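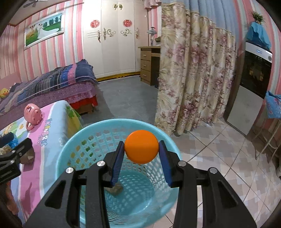
Edeltraud Fröhlich had played the accordion in public for 26 years before anyone asked her to make a record. She was busking outside the Fillham ferry terminal in August when a sound engineer missed his boat, listened to her for most of an hour and gave her a phone number.

The record, Dornwood, is out this month. It has 11 songs, nine of them her own, and it was made in the back of a disused feed store with the doors shut against the wind. Two microphones did most of the work.

Fröhlich grew up in a house where the radio was always on and lessons were out of the question. Her first accordion came from an uncle who had given up on it. Several of the bass buttons stuck, so she learned to play around them, and the habit stayed. On the title track the left hand drops out where you expect it to land, and the tune hangs there for a bar before it carries on.

"People think that's a style," she says. "I had a broken instrument."

She has a proper one now, but she still brings the old box on tour for two songs. It goes out of tune under stage lights and the band has learned to wait while she decides whether it will do.

The band is called Sanna and it came together slowly. Fröhlich met the fiddle player at a wedding where they had both been booked for the same slot. The drummer uses brushes and a suitcase. There was a bass player for the first sessions, but he moved north for work and they left the chair empty.

The best of the new songs is Avance, a slow waltz about a man who is paid ahead for a job and can't bring himself to finish it. Fröhlich sings it low, close to talking. The fiddle comes in on the third verse and stays under her until the end. She wrote the words in one evening and spent the winter taking half of them out.

The second side is weaker. Two of the faster tunes run together, and the cover of an old harbour song goes on longer than it should. She doesn't argue the point. Live, she says, they cut it by a verse.

The launch was at the Fillham town hall, which holds 539 people when the balcony is open. It was open. Fröhlich had never sung in a room that size and spent the first few songs looking at her shoes. By the interval she was telling stories about the ferry.

She still plays at the terminal most mornings, from seven until the second boat. Regulars ask for the waltz. The Sanna tour starts on the coast and heads inland, with the last night back in Fillham.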